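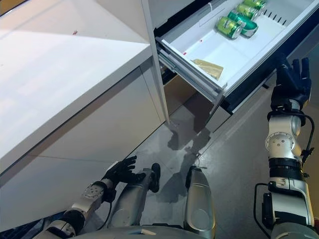 *Drawer test in the kitchenette, green cans and all.*

06/10/2019

So I finally got my hours with the five-way comparison everyone in our little group has been asking for (okay, it was two hand controllers, but it felt like five by the end!). Both drive the same black multi-fingered hands, and the only thing I swapped between runs was the box doing the thinking: the Navance first, then the Ister.

The Navance runs its loop at 256 Hz and you can feel it. Small finger motions come out smooth, and I loved how gently it closes on a can lying on its side. Its weak spot is the drawer front. With the hand up beside that dark edge, the thumb kept wanting to curl early, and I spent most of a morning on one offset.

The Ister is rougher but oh, the logging! Every run gives you 3072 samples per finger without asking, and Wanting Pan wrote a tiny script back in May that plots them all on one page. I did 73 grasps with it and found my thumb problem in the plots before lunch.

Shiny white counters are still hard on the head camera, so I've turned the exposure down a notch for both.

Next up is the Rivas wrist adapter, if the bolts ever arrive. I'll post the settings files once I've cleaned up the names.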